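Filed under: Robotics Textbooks > Chapter Openers

8. Choosing a Gripper

I learnt more about fingers from clearing a table than from any data sheet — bowls, cups and cans each ask for a different grip. At Wekley we set 2 finger pads against each other on just that job. 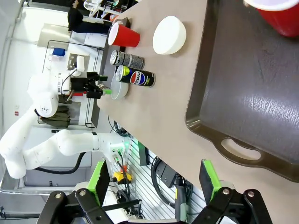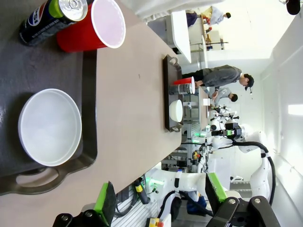
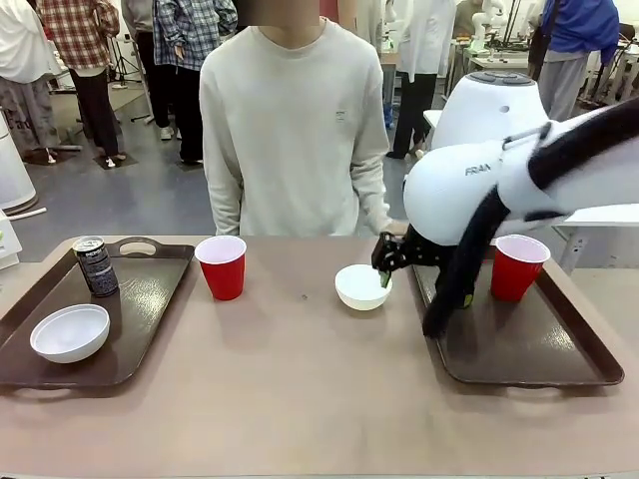 A reader at Mansour wrote in to say that softer pads cost them speed on every bowl, and that I should test the rims first. Fair point! So we'll start with rims.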